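The fault that only came after lunch

June 10, 2026

I promised a few of you I would write up the business with the picking cell, and then a fortnight slipped by, as it does. So put the kettle on, because I've never managed to tell this one quickly.

The short version is that our arm kept dropping out with a gripper fault, and it only ever did it in the afternoon. Mornings were lovely. Aoife Geraghty would start a run at nine, go off to her meetings, and come back to find it still picking away quite happily. Then at some point after lunch it would stop dead over the bin with the gripper reporting that it had lost communication, and whoever was nearest had to go and clear it. I kept a tally in the back of my notebook, and by the end of March we had done 1,909 picks and had 24 of these stops. That doesn't sound dreadful until you are the one getting up from your desk every time.

We blamed the heat first (the unit at Menzies gets the sun on that side, and it does get stuffy in there). Oluwaseun Nwankwo brought in a desk fan from home and pointed it at the controller for three days, which made the room much nicer and the fault no better. Then we blamed the software, as you do, and poor Hidayah Lau spent the best part of a week reading logs. She found nothing wrong with her code, and I owe her a cake for that, which I haven't forgotten, Hidayah!
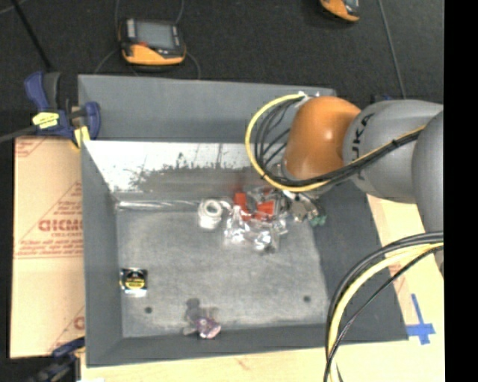 What finally gave it away was the order of work. In the mornings we ran the easy layouts, with everything sitting out towards the middle. After lunch we moved on to the awkward ones, where things have been pushed up against the walls and the wrist has to twist a long way round to get at them. So it was never the time of day at all, it was the reach. Catherine Shearer spotted it while eating a sandwich and looking at my tally upside down, and I was a bit cross that I hadn't.

Once we knew that, it took ten minutes. With the arm in slow mode I turned the wrist out towards the far limit, and at 289 degrees on the readout the fault came up. I backed it off and it cleared. I did it again and there it was again, and I can't tell you how pleased I was. The gripper lead had been tied down too tightly when we fitted it, so every long twist pulled at the plug, and one of the cores had started to go just behind it.

I ought to say that the part that bothered me most was the gripper letting go when it lost its signal. We only handle light little bits and pieces, so nothing came of it, but I had got into the habit of leaning in to clear a stop without locking the arm off first. I don't do that now, and neither does anyone else.

We've put a new lead on, with a good deal more slack, and I go over the ties every Monday before the first run. No gripper faults so far. The fan has stayed.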